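Stela shelf rail by Vollar, reviewed after a proper stint in the shop

Reviewed by Danica Koubek, Mar 10, 2022

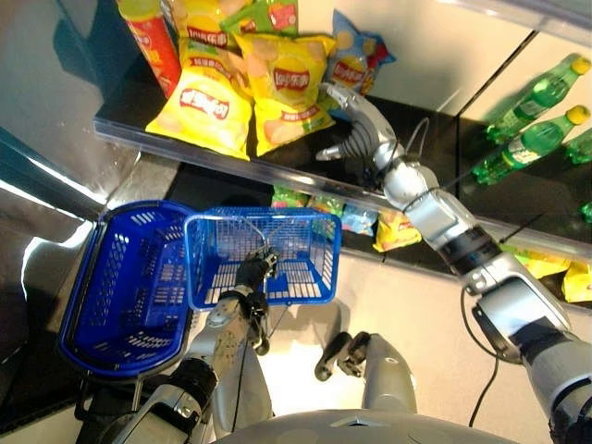

I have been meaning to write this one up for ages, and a quiet afternoon has finally given me the chance. If you sell crisps you will know the trouble with them: they are all air, they slump, and the moment a customer pulls one bag out its neighbour leans over to fill the gap (or dives for the floor, if there's nothing along the front to stop it). We had been managing with the little wire fences that came with our old shelving, and I was thoroughly fed up with them.

The Stela is a clear acrylic rail that runs along the front of the shelf. You buy it by length, and ours were the longest they do, up to 1,000 mm, with two clips apiece. I went for clear over the smoked version because I wanted the bags to be seen right down to the bottom edge, and I'm so glad I did! Lay's bags are cheerful things, all that yellow with the odd green or blue one, and it seems a shame to put a grey stripe across them.

Fitting was easy once I had worked out which way round the clips go. The leaflet has one drawing, and it is drawn from underneath, so I put the first pair on backwards and spent a good while pushing at something that was never going to push. After that the rest went on before my tea was cold.

What I like best is the height. It is tall enough to hold a big bag by its bottom seam and low enough that you can reach over it with a basket on your other arm, which is how most people shop. Canisters are less happy. They don't fall off, but a round tub on a glossy shelf will still tip and roll about behind the rail, and for those I would buy the Stela dividers as well. I use a divider between the crisps and the fizzy drinks and it does its job nicely.

Now the grumbles. Acrylic shows every fingerprint, and on a black shelf it shows the dust behind it too, so you will be wiping it more than you'd like. Use a soft cloth and plain soapy water. I tried a kitchen spray on one and it has been faintly cloudy ever since. The end caps are fiddly and I have already lost 2 of them.

I did look at the Stavum rail before ordering. It's cheaper and perfectly sturdy, but the front lip is thicker and I didn't care for the look of it. Danko do a metal one that would probably outlast us all, if you don't mind hiding the bottoms of your packets.

I've ordered more for the biscuit aisle, in the shorter length this time.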